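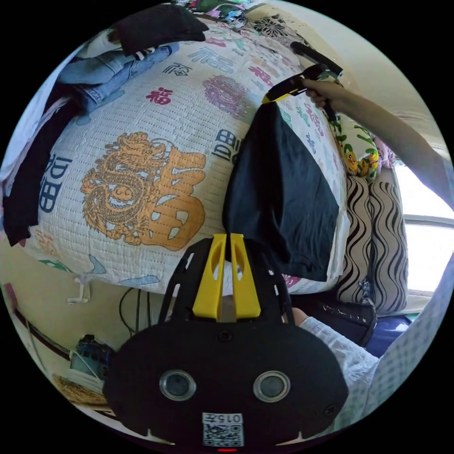

You should have taken the ferry, one reader wrote to me after my last post, because from the bus you see only the back of Prundcombe and the back is all garages. I have thought about this remark for some days and I must admit that it is fair. I came by bus number 36, I got off at the wrong stop, and my first impression of the town was a long wall and a shop for tyres.

But I would like to defend the bus a little. It goes up Briston Hill very slowly, and at the top the driver has to wait for the other bus to come down, so you have time to look at the sea. The ticket is cheaper than the ferry too, and I did not feel ill, which I cannot promise on any boat.
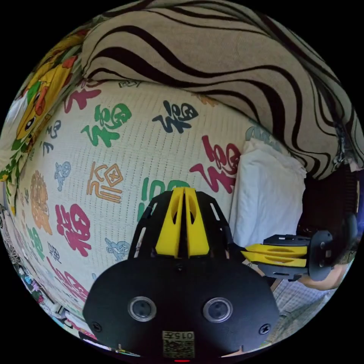 Prundcombe, 1 August 2022

The old part of the town is small. There is one main street, and everybody calls it the Parade, although on the map it has another name. Twenty years ago it was full of places that sold fishing nets and rope. Now you find coffee, candles and expensive raincoats. I had expected to dislike this, and I was surprised that I did not. The Delacroix bakery has kept its old counter and its old opening hours, so at two o'clock the bread is finished and the door is shut. I went three times before I could buy a loaf.

For dinner I went twice to Udari, at the bottom of the steps. It has only eight tables and they do not take bookings. The fish soup is very good, with a lot of dill. The second evening I waited 32 minutes outside, but someone brought the people in the queue a small glass of tea, and we all began to talk about the weather and the price of parking.
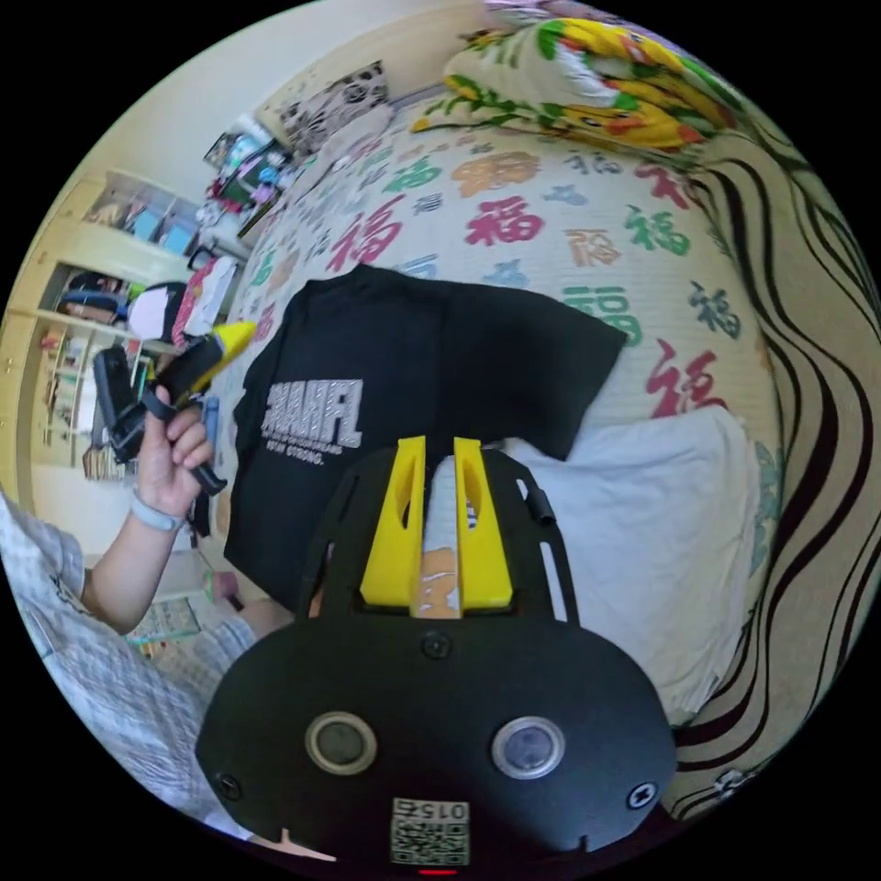 Yellow and black, Prundcombe

If you like to walk, there is a path from the end of the Parade to the lighthouse. A sign at the start says it has 1,219 steps in total, up and down. I believed the sign. My knees believed it also, the next morning. Please take water with you, as the kiosk at the lighthouse was closed when I arrived, and the paper on its window said it would open again in September.

I still want to see the town from the front. Next time I will take the ferry, and I will sit near the door.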